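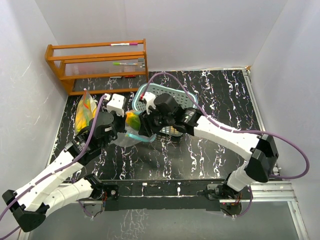
By Rhiannon Bellis, Landeg press office
Issued September, for immediate use

Landeg to take back used zip bags at all Hirnville shops

Landeg, the household goods retailer, will start taking back used plastic zip bags at its nine shops in the Hirnville area this month. Customers can bring in clean bags of any make and size, whether or not they were bought from Landeg.

The scheme follows a trial at the Skasirham shop, which ran through the spring and early summer. The shop took in about 3000 bags during the trial. Most were sandwich and freezer bags, with a smaller number of the large ones sold for storing clothes and bedding.

Many local councils do not accept soft plastic in household recycling. Zip bags can cause extra trouble at sorting plants, as the closing strip is often made from a thicker plastic than the rest of the bag. Bags handed in at Landeg will be kept apart from other waste and sent to Andau, a recycling firm that already handles the company's delivery wrap. Andau will shred and wash them, then turn them into pellets for use in garden edging and plant trays.

Collection points will be next to the tills. Bags should be empty, rinsed and dry, with the air pressed out. Paper labels can stay on. Bags that have held raw meat or fish, paint, oil or garden chemicals cannot be taken, and neither can foil pouches or bags with a fabric zip. Staff will be able to help anyone who is not sure.

Customers do not need to sign up or show a receipt. There is no charge, and no limit on the number of bags a household may bring. Schools, clubs and small businesses with larger amounts are asked to ring their nearest shop first so that space can be found.

Rhiannon Bellis, who ran the Skasirham trial for Landeg, said: "People told us they had a drawer full of old bags and did not like putting them in the bin. We would still rather they used each bag as many times as they can. When the seal goes or the bag splits, they can bring it to us."

The trial led to two changes. The opening of the collection box has been made wider, after customers found the first version awkward with larger bags, and the list of what can be handed in is now printed on the front of the box in bigger type. Shops will empty the boxes every morning before opening.

Landeg will also sell a range of refill packs for its own zip bags from the same date. These come in a plain card sleeve with no plastic window, and each holds 54 bags. The boxed version will stay on sale until present stock runs out.

The company will publish the weight of plastic collected on its website every three months. A decision on whether to extend the scheme to shops outside the Hirnville area will be made next spring, once the first two sets of results are in.

Notes to editors

Landeg sells kitchen, laundry and storage goods through its shops and by post. Its head office is in Hirnville.

Andau has recycled Landeg's delivery wrap under a separate contract. The zip bag scheme does not change that contract.

Interviews can be arranged through Rhiannon Bellis at the Landeg press office. The office is open from 9 am.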